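Shoes by the back door

14/11/2021

The pile by the back door got bad enough that I tripped over it twice in one week, so I finally bought a rack. I looked at a wooden bench from Woment for 300 and decided that was too much for something that holds shoes. The one I got was 40 and came in a flat box. Thin metal tubes, little connectors at the corners, gray fabric for the two shelves.

Putting it together took me most of a podcast. I did it up on the table to save my knees. One tube didn't want to go in and I had to turn it around.
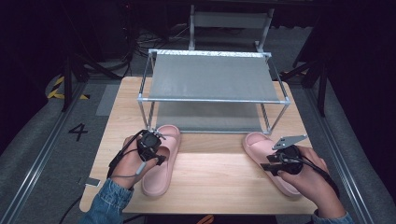 The pink slides get a spot on top. I wear them every day to take the trash out and they were always at the bottom of the pile. Sneakers go on the lower shelf. Boots are staying on the mat, as I don't trust fabric with that much weight.

Impi Seppälä asked if two shelves would be enough for us. Probably not in December, when everybody's boots come out. I may get a second one and stand it in the hall closet, if I can clear out the vacuum and the folding chairs first.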